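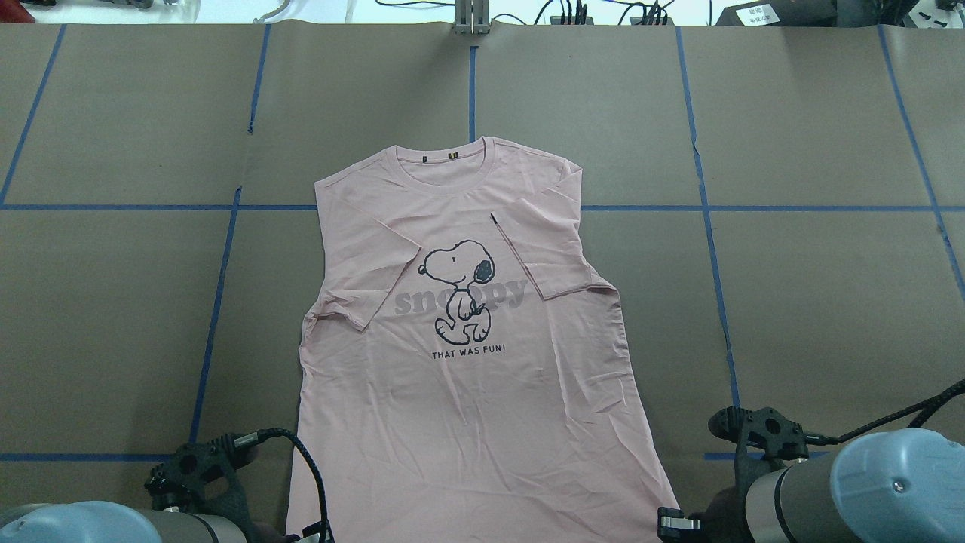
Pink T-shirt, sleeves folded in.

In Defence of the Daily Serial

I have now watched more than 300 episodes of Satti and I'd like to stop being embarrassed about it.

You know the sort of programme I mean, even if you've never seen this one. Big family, bigger house, a staircase everybody stands on when there's news. A wedding that takes three weeks to happen and then doesn't. It goes out every weekday, it has gone out every weekday for years, and if you mention it at work somebody will do the noise - the drum, the gasp, the camera zooming in on each face in turn. I've done the noise myself. It's a good noise.

But I've had a long wet September of watching television in Brarness, with my evenings free for once, and I spent the first half of it on the things I was supposed to like. I watched Cestard, the one everyone at work had been on about, with the fog and the dead hotel owner. Then I went back to Satti with a plate on my knees and felt my shoulders come down. So I've been trying to work out why, and I think the daily serial gets a rough deal from people who only ever see it in clips.

Time passes in it

The main thing I love is how slow it is. I know that's the main complaint! Somebody finds a letter on Monday and it gets read aloud the following week, and in between there's a festival, a burnt dinner and an aunt who has seen the envelope and is being unbearable about it. People laugh at this. I used to. But think of how long you carry bad news about in your own family before you say it to the right person. I once sat on something for the whole of a Christmas, passing the sprouts, and no six-part thriller has ever got anywhere near what that was like. Satti has, more than once.

You also get to see people be ordinary. The younger brother in it spent his first couple of years being a complete waste of space. Then he got a job and wasn't, and there was no big speech, he just started turning up to scenes in a better shirt and asking whether his mother had eaten. I was so pleased for him. I was pleased for the actor too, who had plainly been waiting for something to do.

And it's the actors I really want to stick up for. They shoot at a terrific rate on these programmes and it shows, of course it does, you can spot the odd line that wanted another go. But the woman who plays the grandmother can do more with putting down a teacup than most people manage with a monologue, and she does it day in, day out, on scripts that I'm guessing arrive still warm. If she did it once, in a film, in the rain, there'd be a prize. Because she does it at half past seven on a Tuesday we say she's "well known from television" and leave it there.
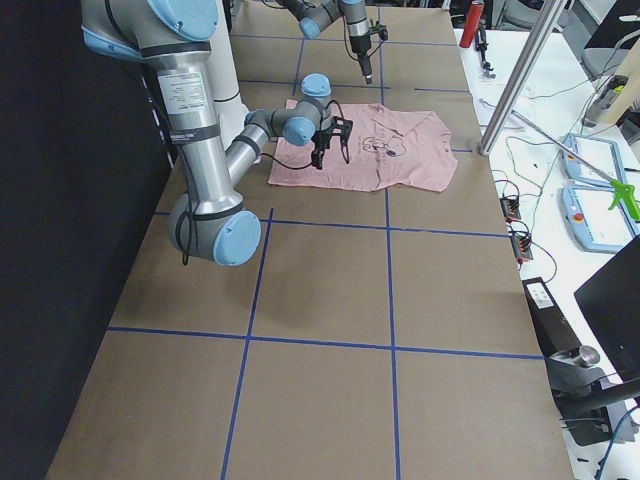

The new face problem

Right, the bit people always bring up. Yes, they change the actors. The elder daughter-in-law left and came back as somebody else entirely, taller, with a different laugh, and the whole household carried on as if she'd popped out for milk. I sulked for a fortnight. I'd really liked the first one.

What I hadn't expected was how interesting it got once I'd stopped sulking. The new actress didn't try to copy the old one. She played her angrier, and suddenly all sorts of things the character had put up with looked different, going right back. Theatre does this all the time and we call it a fresh reading. Serials do it and we call it cheap. I suppose it is a bit cheap, but I still got a fresh reading out of it.

The leap is harder to defend. If you don't watch these things, the leap is when the story jumps forward by years overnight, the children are grown up and the parents have one grey streak each. Satti has done it twice, and the second time was a jump of 15 years, at the end of episode 154 of the current run, straight after a car went off a bridge. I was furious. I still think they owed us the hospital. We'd been promised that hospital, practically, and we got a railway platform and a girl with a suitcase.

So I'm not saying it's all good. The thunder is overdone. There was a snake storyline that I fast-forwarded through and won't be discussing. And whoever decides that every secret has to be overheard from behind a curtain could try a door now and then.
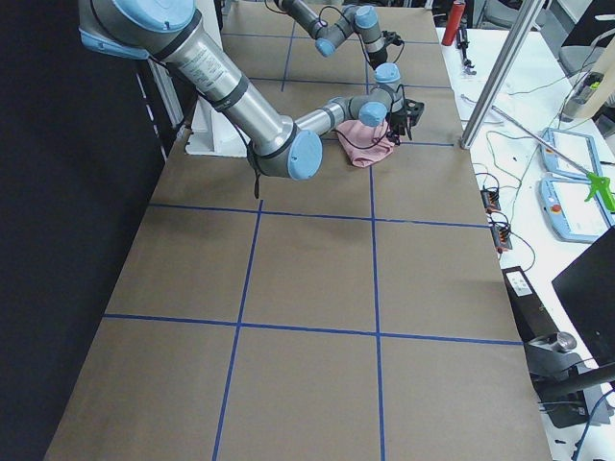
Where the serial really beats the smart stuff, for me, is in how it handles a room full of people. Cestard hardly ever had more than two of them talking at once, usually in a car, and I began to wonder if anyone in that town had ever sat down to a meal. Satti will put a dozen relations in the front room and let you know exactly how each of them stands with all the others, just from where they've been put. It's as if the floor had been marked out like that long table with the brown paper on it, blue tape running up and across until you've got big squares, and every relation had been given one. Mother-in-law in hers, by the sofa. Disgraced uncle in the far one. When somebody crosses out of theirs and goes to stand by the wrong person you feel it in your stomach, and not a word has been said. That's proper staging. It's old-fashioned and it's very clear, and I'd take it over a wobbly camera and a lot of mumbling.

What the apps are doing to it

My actual worry is what happens now it's moving online. Vodent has picked up Satti, and they've put up the old episodes with the recaps trimmed off and the music turned down, so you can get through 5 of them in an evening. Handy, I thought, and got stuck in. It was horrible. Watched like that, the waiting goes, and the waiting was what I came for. The letter got found and read before I'd finished my tea. The aunt barely had time to be unbearable.

I even missed the recap. It's a daft thing to miss, the same minute and a half you saw yesterday with a bit more thunder, but it gave you time to find your glasses and shout to whoever was in the kitchen that it was starting.

I gave up on the app after a few nights and went back to the broadcast. The girl with the suitcase has found the house now and she's standing outside the gate. She's been standing there since the end of last week, and the grandmother has just put down her teacup.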